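Edificio Brumonlow, planta baja y primera
Lista de comprobación contra incendios y evacuación, con comentarios
Fecha: 2025-06-08
Revisa: Yasir Jadoon
Administración de la finca: Cadar

Escala: C (correcto), D (deficiente), NC (no comprobado). He puesto NC siempre que la única prueba era que alguien me lo dijo. En la lista de mayo no había ni un solo NC y quien la rellenó no llevaba llave del cuarto eléctrico, así que no he copiado nada de ella.

1. Extintores

1.1 Presencia en los puntos del plano. C
Están todos en su sitio, incluido el del office, que en la visita anterior servía para sujetar la puerta. Me gustaría saber si sigue colgado el resto del año.

1.2 Etiqueta de mantenimiento en vigor. C
Votanance ha puesto etiquetas nuevas. La letra es la misma en todas y la hora también. No digo nada más, pero he pedido los partes de trabajo individuales.

1.3 Presión en zona verde. D
El del pasillo norte (número 16) tiene la aguja por debajo de la zona verde y la etiqueta al día. Las dos cosas a la vez cuestan de explicar. Hay que retirarlo y sustituirlo, no "vigilarlo", que es lo que me propusieron por teléfono.

1.4 Acceso libre. D
Delante del extintor de recepción hay un expositor de folletos. Pesa poco, me dicen. También pesaba poco el ficus de la otra vez.

2. Detección y alarma

2.1 Central sin averías. D
La central muestra una avería de batería silenciada. Según el libro de incidencias, Marwat "pasó a verla". No consta qué vio.

2.2 Pulsadores. C
Probados el de la escalera y el del archivo, con aviso previo a recepción. Suena en las dos plantas. En la sala de juntas grande, con la puerta cerrada, se oye bastante peor de lo que afirma el proyecto. Lo dejo en correcto porque se entiende que es una alarma, pero pido una medición con sonómetro y que la haga alguien ajeno a quien instaló las sirenas.

2.3 Detectores sin tapar. C
Quitadas las fundas de la obra. Una estaba en la papelera del archivo, de modo que sospecho que se quitó esa misma mañana.

2.4 Certificado de mantenimiento. NC
Me enseñaron una foto en un móvil. Espero el documento.

3. Puertas y vías de evacuación

3.1 Puerta de emergencia trasera. D
Abre, con el hombro. La barra cede bien y lo que roza es la hoja contra el marco. Cadar sostiene que es la humedad. Llevan sosteniéndolo desde que yo vengo, en invierno y en verano.

3.2 Puertas cortafuegos. D
La de la escalera no llega a encajar si se suelta a media apertura. El presupuesto de ajuste es de 1.235 euros y me parece alto para un cierrapuertas y dos horas de trabajo. Que pidan otro antes de decirme que no hay dinero.

3.3 Anchura del pasillo. C
Medida en el punto más estrecho, junto a la impresora. Cumple por poco, con la bandeja de papel recogida. Con la bandeja abierta ya no cumple, y nadie cierra la bandeja.

3.4 Señalización fotoluminiscente. D
Falta el cartel del giro hacia la escalera. Hay uno impreso en folio, plastificado, con la flecha dibujada a rotulador. Eso no brilla en la oscuridad por mucho que esté plastificado.

3.5 Alumbrado de emergencia. NC
El cuadro tiene un interruptor de prueba, pero la persona de Cadar prefirió no tocarlo con gente trabajando. Vuelvo fuera de horario.

4. Instalación eléctrica a la vista

4.1 Cuadro cerrado y rotulado. D
Cerrado sí. El circuito 22 figura como "varios". Pregunté qué era y obtuve tres respuestas distintas. Hay que identificarlo cortando, con calma, y rotularlo con lo que alimente de verdad.

4.2 Regletas en cascada. D
Una bajo la mesa de administración, conectada a otra, con un calefactor de pies en el extremo. Se desconectó en mi presencia. Volveré a mirar sin avisar.

4.3 Almacenamiento en el cuarto eléctrico. D
Cajas de adornos y un bidón de pintura empezado. La explicación de que "es temporal" ya aparece en dos informes anteriores.

5. Documentación y simulacro

5.1 Plan de emergencia actualizado. D
El plano todavía muestra el tabique que se tiró. El punto de encuentro está marcado en lo que hoy es la salida del aparcamiento.

5.2 Simulacro anual. NC
Existe un acta. El tiempo de evacuación anotado es una cifra muy redonda, sin firma de quien llevaba el cronómetro. Repetir, con observador.

5.3 Partida presupuestaria. C
Cadar reserva 4.000 euros para correcciones de este ejercicio. Lo marco como correcto porque el apunte existe. Si se gasta en esto o en la fachada ya se verá.

6. Suelos

6.1 Peldaños y bandas antideslizantes. D
Dos bandas levantadas en el tramo inferior. Se habían pegado de nuevo con cinta de doble cara, solución que no acepto en una escalera de evacuación.

6.2 Felpudo de la entrada. C
Encastrado y a ras.

6.3 Moqueta y cinta en el suelo. NC
La cinta adhesiva sobre moqueta me inspira poca confianza: los bordes acaban levantándose y recogen pelusa y puntas de zapato. Hay que pasar la mano por los extremos de cada tira y cambiar la que ceda. Pido también la clasificación de reacción al fuego de la moqueta, que el proveedor promete y no envía.
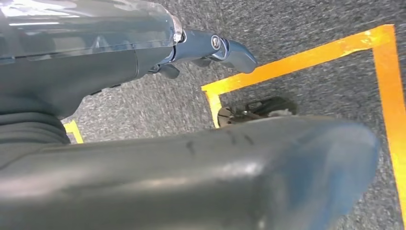 7. Cierre y plazos

Inmediato: 1.3, 1.4, 4.2 y 4.3.
Antes de la próxima visita: 2.1, 3.1, 3.2, 3.4, 4.1, 5.1 y 6.1.
Pendiente de comprobar: 2.4, 3.5, 5.2 y 6.3.

No doy por cerrado ningún punto con un correo que diga "solucionado". Factura, parte firmado o lo veo yo.

Y. Jadoon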